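Socks, singles, and the winter I quit pairing

January 19, 2018

So we have had the kind of week where the dryer never gets to cool down. It snowed on Sunday night, the kids were in and out of it every afternoon, and by this morning every pair of snow pants we own was hanging off a doorknob. I sat down with coffee to write about the seed catalogs (they came! both of them!) and then I looked over at the chair in the corner of the bedroom and decided the seed catalogs could wait. I want to talk about laundry.

I should say up front that I grew up in a house where laundry was a Monday thing. My mother did it on Monday, all of it, and on Tuesday it was ironed, and by supper on Tuesday you could open any drawer in the place and find it full. I thought that was simply how clothes worked. Then I moved out to Willey and had my own washer, a Jetix that came with the house and walks across the floor on spin, and I learned that I'm a person who washes things fine and dries things fine and then leaves them in a heap for nine days.

The heap had its own chair. We called it the chair, like there weren't any others. If somebody yelled down the hall for a clean shirt I'd yell back "it's on the chair" and that was that. In 2016 we had company staying over for a long weekend and I moved the whole pile into the bathtub and pulled the curtain, and then of course our company wanted a shower.

I've tried a lot of fixes since then. I tried one load a day, which everybody online swears by, and it lasted until the first stomach bug. I tried giving each kid a color of towel. That one worked for the towels and did nothing for anything else, although I do still like opening the linen closet and seeing the stripes of color in there. I tried folding in front of the TV, and I can tell you that I fold one shirt per episode if the episode is any good.

Then there was the sorting phase. I went over to Lurkstead, to the big discount place by the feed store, and came home with three hampers with lids, and I made labels. Lights, darks, and the third one said "other," which was my downfall. Everything is other if you're eight and in a hurry. By March I was fishing wet swim things out from under church clothes and the labels had peeled off anyhow.

What finally changed things was giving up on two jobs completely, and I'm going to tell you which two, because I think more of us could stand to give them up.

The first is pairing socks. I don't do it anymore. Each person has a bin, the socks go in the bin, and whoever owns the feet does the matching. I worried the kids would go to school in one stripe and one dinosaur, and they do, and their teachers have never said a word to me. My own socks are all the same gray now. I bought a big pack and threw out the rest, and I can't tell you how much I enjoy reaching in there in the dark and coming up right every time.

The second is folding anything that goes on under something else. Pajamas too. Who is looking at the creases in a seven-year-old's pajamas? I toss them in the drawer flat-ish and shut it. My mother visited in the fall and opened that drawer, and she closed it again very gently and went to make tea.

The stuff I do still fold, I fold standing up, at a real table, right out of the dryer. I used to do it on the bed and my back complained, and besides, a bed is too soft – you never get a decent edge on anything, and then you want to lie down. A table makes me go faster. I put the radio on, I bring the clothes in one small basket at a time, and I don't let myself fetch another until the first one is empty. The small part matters more than I would have guessed. A giant basket looks like an evening gone. A little one looks like two songs.
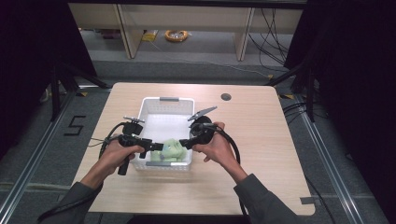
And small baskets are easier on the kids, too. Mine can carry one up the stairs without dragging it, and they'll put away a little stack without a fight where a big stack gets dropped on the floor and stepped over until the weekend. I let them pick the radio station if they help. I have heard a lot of songs this winter that I didn't care for.

A few people asked about soap after my last laundry post, so here goes. I use less than I used to, almost half what the cap says, and I skip the dryer sheets on towels because they come out feeling waxy to me. For ski socks and anything wool I fill the bathroom sink, swish, and roll the things up in a dry towel. I've been getting a plain bar soap called Hutsuliak at the holiday market for collars and cuffs, and I like it a lot, but I'm down to the last sliver and the market doesn't come back for months. If you know of something similar I'd love to hear it. Nothing with lavender, please. It gives me a headache.

The chair is still a problem, by the way. I cleared it off this morning, sat down in it for the first time since before Thanksgiving, and found a library card, a mitten and a receipt from the shoe place. It's a comfortable chair! I'd forgotten. I'm going to try to keep it for reading through the end of the month, and I've told everybody in the house so they can hold me to it.

Seed catalogs next time. I've already circled too many tomatoes, and I still have to figure out where they'd all go now that the swing set is where the good sun was. If any of you have grown the little yellow pear ones in a pot, tell me how big a pot, and whether they need a cage or just a stake.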